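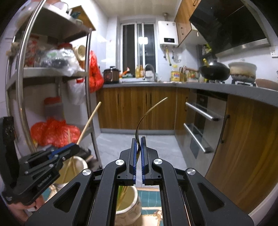
Graltura Table Linen Wash, 1000 ml
Sold by Flusport Home, Skotville

I started stocking this one in January, after my own grandmother's Sunday cloth came out of the machine with the gravy stain still on it and half the color gone. I'd been using regular detergent on everything, like most people do, and I figured old cloths just faded. Then Zdislava Štefanec, who sews for us, handed me a bottle of Graltura and told me to quit boiling things. So I did!

It's a liquid wash for tablecloths, napkins, runners and place mats. No bleach, no brightener, and only a light smell (a bit like cut grass, gone by the time the cloth is ironed). I use it on cotton, linen and most blends. I've also used it on quilted mats, which hold on to soap like crazy, and they rinsed clean on the second go. Please don't use it on silk or wool – the label says so and I've ruined a nice shawl finding out.

How I use it

For a full machine load, one capful in the drawer, cool water, gentle cycle. For a single cloth in the sink, half a capful is plenty. Red wine and beet juice get a dab straight on the spot, twenty minutes of sitting, and then the normal wash. Candle wax has to come off first with a dull knife, no liquid is going to do that for you. I hang printed cloths inside out and iron them on the back while they're a little damp.

Sizes and prices

Small bottle, 600 ml: $11
Large bottle, 1000 ml: $16
Measuring cap included with both
Item number for the large bottle: 922

We get deliveries from the Procházka warehouse every other week, and the large size goes first. If it shows as out of stock, add your email and I'll write to you myself when the boxes land.
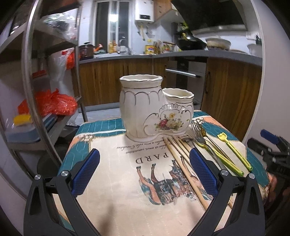
Will it fade a printed tablecloth?
It hasn't faded any of mine in cool water, but prints vary a lot, so dab a little on a corner, wait ten minutes and press a white rag on it. If color comes off on the rag, wash that cloth by hand in plain cold water.

What customers wrote

"Got turmeric out of a cream runner on the second wash. The cap is stiff, though, and I had to use pliers the first time." – Unai Benítez

He's right about the cap. I passed that on, and the newer bottles open easier.

Shipping is free on orders over $100, and returns are fine on unopened bottles. Opened ones I can't take back, sorry.

Page updated 2024-09-21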